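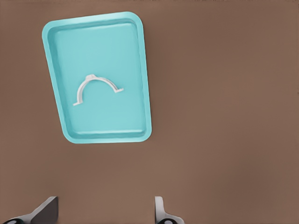 Turquoise tray on a brown tabletop (computer rendering).

Trovport Audio Begins Shipments of Navarro Phono Stage

Trovport Audio has begun shipping the Navarro, a solid-state phono preamplifier for moving magnet and moving coil cartridges. The first production run is 300 units.

The Navarro uses two gain blocks with passive RIAA equalization between them. The signal path is direct-coupled, with a servo holding DC offset at the output. Rear-panel switches set moving coil loading to 100, 180, 556 or 1000 ohms. Moving magnet loading is fixed at 47 kilohms. 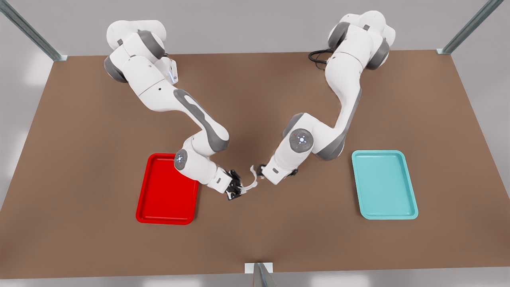 Power comes from a separate linear supply in its own steel case, connected by a locking cable. Left and right channels are regulated independently. The supply can be left on continuously and draws the same current at idle as in use.

Outputs are single-ended RCA and balanced XLR. A subsonic filter can be bypassed with an internal jumper. Gain is set on the front panel and is muted for four seconds when changed.

Distribution is handled by Zolico. Dealers with open orders will receive units in the sequence in which orders were placed. A second run is scheduled for March.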